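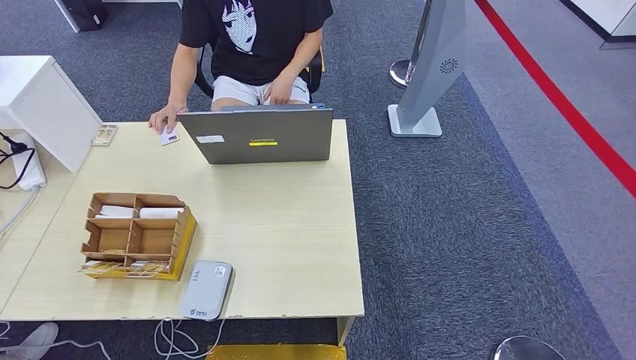 The case against the perfect chair

By Fengying Luo

Jan 13, 2025

The chair arrived in two boxes and took most of an evening to put together. It had a headrest I could tilt, arms that moved in directions my own arms don't, and a leaflet promising that within a fortnight I would "forget I was sitting". Sixteen days later I had a stiff neck, a sore hip and a very clear memory of sitting.

I had paid £467 for it. I mention the price because people who sell chairs prefer to get to it late, after the part about the spine.

Somewhere in the past few years, sitting at a desk stopped being a thing people did and became a thing people did wrongly. There are posture apps that buzz when you slump. There are cushions shaped like saddles and wedges and, in one case, a large bean. There are desks that go up and down, and mats to stand on once you have sent the desk up, and then a sort of padded perch for when you get tired of the mat. All of it is sold to people with perfectly ordinary backs who have been told that something is going wrong with them.

I wanted to know how much of this holds up. I started with Skustance, which makes the chair I bought and has an upstairs showroom in Kiddale, between a tile shop and a place that does keys. The assistant was friendly and asked me to sit as I normally would. I did. She drew in her breath the way a garage mechanic does when you mention a noise.

My shoulders were rounded, she said, and my pelvis was tipped. She took my measurements with a tape and entered them on a tablet, which thought for a moment and recommended the second most expensive chair in the room. I asked whether it ever recommended that people keep the chair they had. She said that was a good question and showed me a footrest.

Zixuan Song has been treating backs for more than 16 years, first in a hospital and now in two rooms above a chemist's. I had expected her to take the chair people's side, at least a little. She has a plain kitchen chair at her own desk, with a folded jumper on it.

"People come in and apologise for how they sit," she told me. "They start sitting up very straight when I open the door. I can see them holding it. Then they say their back hurts, and I think, well, mine would."

Her view, given between appointments and with one eye on the clock, is that the body puts up with most positions for a while and with very few of them all day. Slouching is fine until it isn't. So is sitting bolt upright. She has patients who do everything the leaflets say and ache, and patients who work folded up on the sofa with a computer on their knees and come to see her only about a football injury. She is careful to add that some people have real trouble and a decent chair makes a real difference to them. What bothers her is how the advice meant for those people has been stretched to cover everyone with a job.

I asked what she would tell me to buy. She said a kettle, a long way from the desk.

You can find the opposite opinion easily enough. Peeters, which fits out offices, sent me a glossy booklet called The Working Body, in which the word "alignment" turns up on nearly every page. There is a chart near the middle with a line going steeply upwards. The line is labelled "wellbeing". I rang to ask how it had been measured and was passed to a man in marketing, who said it was a composite. I asked what it was a composite of. He said he would find out, and I believe he meant to.

Later in the booklet comes a survey of staff at a firm that had replaced all of its seating. The staff liked the new chairs. I don't doubt it. They had been filling in the form in May, a few weeks after delivery, with the plastic barely off, and I would like to have seen the same form a year on. I would also like to have seen what they said if they'd been given new curtains.

That is the trouble with so much of the evidence that gets waved about. People feel better for a change, any change, and a bad back tends to be at its worst on the day you finally decide to spend money on it. Most sore backs then ease off by themselves. Whatever you bought gets the credit – the cushion, the perch, the bean.

Standing desks deserve a paragraph of their own, if only because their owners talk about them so much. I borrowed one made by Udau for this article. It hummed as it rose, like a dentist's chair, and for the first few days I felt brisk and slightly superior. By the second week my feet hurt. I began leaning on it with my elbows, then with one hip, until I was slumping just as badly as before from a greater height. When I described this to Song she laughed and said she sees a fair number of standing-desk knees.

The app was worse. It lived on a small plastic disc stuck between my shoulder blades and buzzed whenever I drooped. It buzzed when I read. It buzzed when I laughed at something on the phone, and all the way through a bowl of soup. At the end of the first week it awarded me a score of 52 and a picture of a wilting plant. I took it off and leaned back, and it was the best my shoulders had felt since I'd put it on.

None of this makes chairs a con. A wobbly seat at the wrong height is a misery, and anyone who has spent a day working at a breakfast bar knows it. Employers who give their staff rubbish to sit on ought to be nagged about it. But the gap between a bad chair and a good enough one is large and cheap to close, and the gap between good enough and £467 is mostly leaflet.

There is also a question of who gains from the worry. A company that buys everybody a clever chair has done something you can photograph. It has not shortened the meetings, or let people go out for a walk at three, or asked why they are answering messages at nine at night. Song says the patients she worries about tend to describe their workload well before they get round to their furniture.

I rang Skustance about sending the chair back. They were polite. The return period is two weeks, they said, and it takes most customers a little longer than that to adjust. I have taken off the headrest, which helped, and the cat has the footrest.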